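La brique, la fausse et l'hôtel de ville

J'avais promis en juin de ne plus écrire sur la nouvelle mairie annexe d'Omstead. J'ai tenu presque tout l'été, ce qui me paraît honorable.
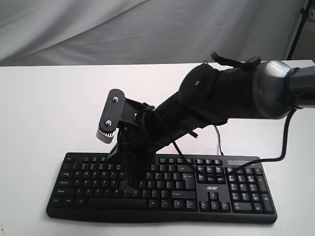
Ce qu'on nous a livré

Le cabinet Skula voulait un bâtiment « ancré dans son sol ». Il l'est, puisqu'on descend six marches pour trouver l'accueil. La façade sur la rue est en brique, de la vraie, posée à joints fins, et je dois avouer que le soir elle est très belle. Côté parking, on a eu droit à des plaquettes collées. De loin on s'y trompe, de près on voit les angles.

Les fenêtres du premier étage sont hautes et étroites, façon filature. C'est joli depuis le trottoir. À l'intérieur, il faut choisir entre la vue et le radiateur.

L'escalier

Mon passage préféré, en revanche. Béton brut, main courante en frêne signée Kaushik, lumière qui tombe du toit. On le monte lentement, d'abord par admiration, ensuite parce que les marches sont un peu hautes - j'ai les genoux de ma génération.

Et la place, alors ?

L'entreprise Nakar doit encore planter 7 tilleuls devant l'entrée. Pour l'instant il y a du gravier, deux bancs sans dossier et un panneau qui annonce de l'ombre. J'y retournerai à l'automne, avec un coussin.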